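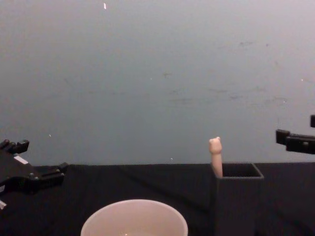
5. Recording demonstrations

5.1 Before you start

This section covers the recording of two-arm, pick-and-place demonstrations on the Clovov bench station. It assumes that both arms have been homed and calibrated as set out in Section 4, and that the Horau recorder is running on the station computer.

Each task has its own task sheet. The sheet names the objects, gives the start zone for each one and states what counts as a finished demonstration. Do not record without one. Demonstrations saved without a task code are rejected at upload.

5.2 Preparing the bench

1. Lay the dark mat over the full width of the bench. Pull out heavy creases under the start zones. Light wrinkles are acceptable.

2. Place the containers first, then the loose objects. Containers must stay within reach of both arms.

3. Open both grippers fully and move them to the ready position, one at each side of the bench, with the fingertips clear of all objects.

4. Check the chest camera view on the monitor. Fingertips of both grippers must be visible. A container may run out of view at the lower edge, provided that its opening can still be made out.

Note: Soft toys and other tall, narrow objects tend to lean when placed in a bin. A lean against the bin wall is allowed at the start or the end of a demonstration unless the task sheet says otherwise.

5.3 Recording

1. Enter the task code and operator code in the recorder. Press New.

2. Wait for the status line to read READY, then press the left foot pedal. Recording starts at once.

3. Hold both arms still for one second before the first movement.

4. Carry out the task at a steady pace. Use the arm nearest the object unless the sheet calls for a handover.

5. After the last release, open both grippers, draw them back from the objects and hold still again for one second.

6. Press the left pedal to stop. Press the right pedal to keep the demonstration, or hold it down to discard.

A demonstration that runs past 700 frames is stopped by the recorder and marked LONG. It can be kept, but it will not count towards the session total.

CAUTION: Keep hands off the bench while the status line reads READY or REC. The arms follow the leader handles without delay. Press the stop button before reaching in to reset an object.

5.4 Varying the start layout

Move the objects within their start zones after every demonstration. Change the position of the containers after every 8 demonstrations – sooner if the sheet asks for it. Swap the left and right containers at least once per session.

Small corrections during a grasp are useful and should be kept. Discard the demonstration if an object leaves the mat, or if a gripper pushes a container out of its zone.

5.5 Error codes

Error 557 means that one arm has lost contact with its leader handle. Release both handles, press Stop and repeat steps 1 to 4 of Section 4.2. The demonstration in progress is lost.

For dropped camera frames, see the Skelletti camera supplement.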